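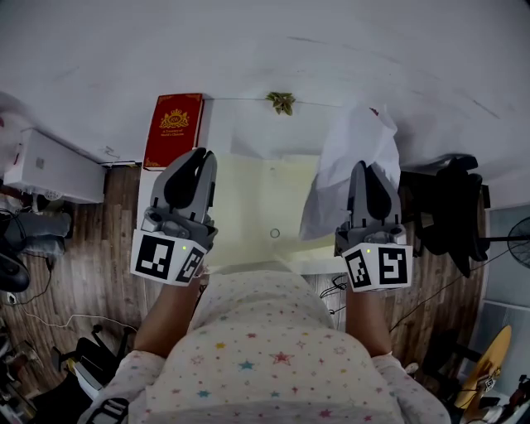
Lismont sets weekly check for hand-held grippers

Lismont has brought in a fixed weekly check for the paired hand-held grippers its staff use to record table-top tasks, after worn finger pads put several sessions in doubt this spring.

The new routine was sent to operators on May 29, 2025. It takes 15 minutes a pair and is done at the desk where the grippers are used, so a pair no longer has to go back to the workshop at Sorach for small faults.

Moushumi Biswas, who looks after the equipment, said most of the trouble came from the pads and the printed markers. "A pad wears slowly and you get used to it," she said. "Then you put a new one beside it and see how far it has gone."

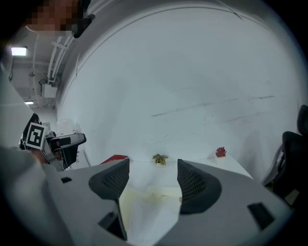
Pads will now be changed after 400 recorded runs, or sooner if the surface has gone smooth. Until now each operator decided when to ask for a new set. Biswas wants the check done by eye and by touch, with the fingers spread apart so that the fine mesh on the inner faces can be looked at properly - dust tends to settle there and a dry brush is enough to clear it. The marker on each gripper is wiped with a soft cloth, and any with a lifted corner is replaced.

After that the jaws are opened and closed six times and the readings compared with those from the week before. A pair that drifts is taken out of use and sent to Sorach, where repairs have been taking nearly three days.

Wanting Tan, who runs the recording sessions, said operators had asked for a written routine for some time. Spare pads are supplied by Kondetti and will be kept at each desk from July.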